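Chapter 13
The Bed as a Work Surface
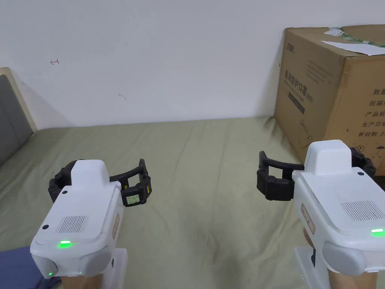 Most books on household work treat the bed as a problem to be solved once each morning. You pull the sheet flat, square the corners, and leave. I have read a good many of these books and taught from a few, and I doubt that their authors ever watched anyone use a bedroom.

People fold laundry on beds. They pack suitcases on them, sort mail on them, and fill moving boxes beside them. The usual advice calls this a bad habit and tells the reader to buy a folding table. Guðlaug Thoroddsen, whose notes from the Flidville housing study we will use throughout this chapter, visited 33 bedrooms and found a folding table set up in 2 of them. Both had clothes piled on top. The folding was being done on the bed.

So we should ask what a bed is good for before we scold anyone for using it. It is wide and soft, and the clean side of a shirt can lie on it without picking up crumbs. It is also low, and an hour of bending over a low surface is hard on the back, whatever the mattress sellers may claim. A plain sheet in one color makes a dropped sock easier to find, although I would not choose bedding on that ground alone.

Then there is the box. A large cardboard box kept near the bed is said to "catch" things on their way out of the house. I am not convinced. Cledwyn Price kept one going from March until the end of the year and wrote down what went in. Very little of it ever left. Students who plan to recommend the catch box in their own projects should read his log first (Reading 13.2) and be ready to defend their choice.

Section 13.1 deals with clearing and covering the bed. Section 13.2 takes up sorting and the catch box, and Section 13.3 compares three ways of folding a fitted sheet, none of which works as well as its supporters say — including the one I use at home.

Terms to know before you go on: staging area, catch box, flat fold, return pile.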